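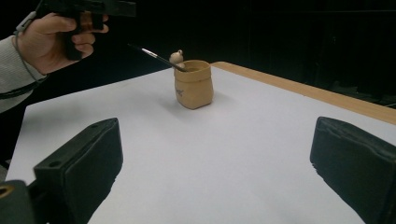

Why paintbrushes need a rest (and a bath)

OK so. You painted something. Great. Now the brush. Most kids leave it standing in the water and run off to lunch, and then next time it's bent like a banana. Let's fix that!

What's in a brush anyway?

Three parts. The handle, the long bit you hold. Then the metal collar, which has a funny name, ferrule (say it FAIR-ul). Squeezes all the hairs together so they don't fall out in your painting. And then the hairs, called bristles. Some bristles come from animals, like pigs. Some are plastic threads, really thin ones.

So why does it hold paint?

Tiny gaps! Between all those bristles there's lots of little spaces, and water creeps up into them by itself. Try it with a paper towel. Dip one corner in a puddle of colored water and watch it climb. Same thing in the brush. Grown-ups call it capillary action. Long word, you can forget it till later.

Push down and paint comes out, fat line. Hardly touch the paper, skinny line. Try both.

Where paint hides

Up by the metal collar. Always. The tips look clean and you think you're done, but there's still paint stuck way up inside. When it dries it goes hard and pushes the bristles apart. Then your brush has a hairdo. Not good for whiskers on a cat or anything thin.

Washing it

Wipe it first on a rag. Then cool or lukewarm water, a bit of soap, swirl it in your hand. Count to 30. Rinse. Still color coming out? Go again. Squeeze the water out gently with your fingers and make a nice point. This is for water paints and school paints, for oil paint get an adult.

Lying down or standing up?

Wet brush: lay it flat on a towel. If it stands hairs up while it's soaking, water runs down into the collar and then the handle, and the wood swells and the paint on it cracks. Dry brush: stand it in a cup, handle down, hairs up. Any cup thats got a bit of weight to it. Light ones tip over, so drop a few pebbles in the bottom.

Hairs down in a cup is OK for a minute while you pick your next color. Not all night!! They bend and they remember it.

Bent one already? Ask a grown-up to dip the bristles in warm water for a few seconds, then shape them with your fingers and leave it flat. Works sometimes. The really bad ones are still good for grass, fur, and splattery stars, so keep a seperate cup for those.

Next page: how to mix brown without using every color you own.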